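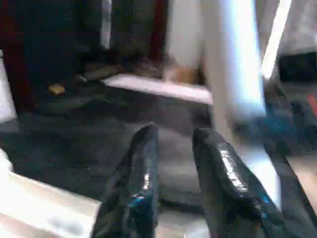

Wrist view, fingers open, white pole beyond.

October, bench notes, Milluvthorpe shared workshop

Right, the stool job again! I've gone back to the plain plastic one with the four tube legs, as Elżbieta Czarnecka (who knows far more about grippers than I do) reckons it's the best thing we've got for learning two-armed work. The wrist camera is lovely for the last bit of an approach and pretty hopeless before that – anything white and close just blows out, and on this one I couldn't tell you where the floor stops and the bright stuff starts. I've knocked the exposure down to 33 and will see if the pole keeps an edge.

Log file from this morning's dry run came to 1,298 lines, most of them the Dekonton driver moaning about timeouts. Must ask Papadopoulos whether the newer firmware shuts it up. I don't fancy reflashing both arms on a hunch.

Head view next. Stool upside down on the black cloth, legs in the air, one gripper up near each side of the seat. White plastic on black is so much easier to pick out, though the cloth is shiny where it creases and I'd like something duller if anyone has some going spare.
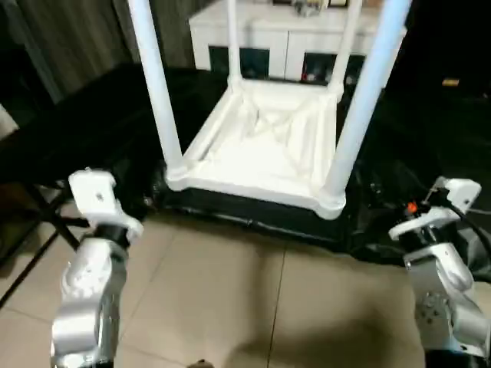

Still to do

Tape the cable by the right gripper so it stays clear of the cloth.
Redo the head camera calibration, saved as bitine_397 (the Bitine script wants that name, don't change it).
Try a slower close on both sides, setting 4 first.
Elżbieta, can you bring the long hex key back please? I've looked everywhere.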